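Andley and Bradcombe to Share Ground Next Season

Andley Football Club and Bradcombe Town have agreed to share the Drolik Road stadium for the whole of next season, the two clubs confirmed in a joint statement dated 2025-04-03. The arrangement begins in August and covers all league and cup matches, as well as any postseason games for which either side qualifies.

Bradcombe must leave Ocampo Park, its home for 78 years, while the main stand is taken down and rebuilt. League rules require every member club to name a registered ground before the fixture list is drawn up, and the new stand will not be ready in time for the opening weeks of the season.

Drolik Road holds 1525 spectators. Under the agreement, Andley will keep first choice of dates, and the league has been asked to schedule the clubs' home matches on alternate weekends. Where a cup replay causes a clash, the league fixture will move to a midweek evening.

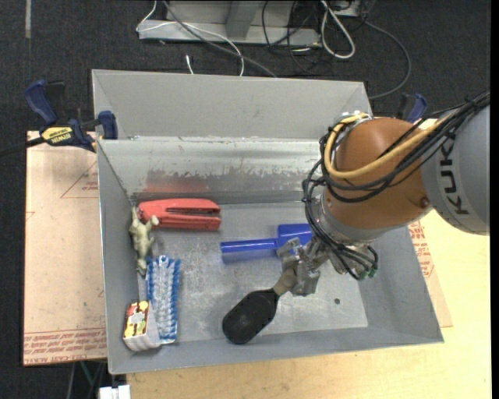 Bradcombe supporters writing on the club's message board gave the plan a mixed welcome, with one asking why season ticket prices should stay the same when the journey to home matches will be 20 miles longer for most families. Others said they were relieved that the club would remain in the same division.

In reply, Bradcombe said that prices would be frozen and that 100 seats on the supporters' coach would be offered free of charge for each home league match. Seats will be assigned in order of application, and season ticket holders may apply from the day their renewal is processed. Children must travel with an adult.

The playing surface remains a concern for both clubs — Drolik Road lost two matches to a waterlogged field this winter. Drainage work behind the north goal will be carried out before preseason training, with the cost divided equally. Reserve and youth teams will continue to play elsewhere.

The agreement is subject to league approval. Renewal forms for Bradcombe season tickets will be mailed once that approval has been received.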